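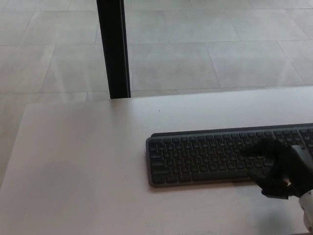
Measuring my cider with a hydrometer

19 Jan 2022

I make cider in small batches, one or 2 demijohns at a time, from apples I buy at the Sullerton market. For years I judged the end of fermentation by watching the airlock. That method is poor. Bubbles can come from a warm day as easily as from yeast, and a slow ferment can look dead for a week.

Last July I bought a hydrometer and started writing the readings down. The juice started at 1.052. It read 1.011 at the first racking and 1.002 at bottling, with the same figure three days apart. From the first and last numbers you get the strength: subtract, multiply by 131, and the answer is a little over 6.5 percent.

Corrections

My hydrometer is calibrated at 20 C. The back room in Hamcombe is colder than that for most of the winter, so the raw reading comes out slightly high. The error is under one point and I ignore it for racking. For bottling I warm the sample first.

Gas is the larger problem. Bubbles cling to the stem and lift it. Spin the hydrometer in the jar, wait, then read at the bottom of the curve. Lowri Llewellyn pours her sample back and forth between two jugs to knock the gas out, and her readings repeat better than mine. 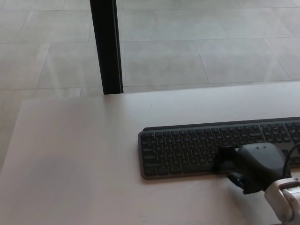

Tile floor, seen past the back edge of the desk.

Sugar at bottling

I want a light sparkle, so I add 2 grams of table sugar per bottle, dissolved in a small amount of boiled water. Naomi Lyimo uses more - and thicker glass. I would not go higher in ordinary bottles.

The next batch is a sharper blend, with more crab apple in it. I have kept back 91 grams of sugar from the last bag for the priming. Readings will go up when I have the first racking done.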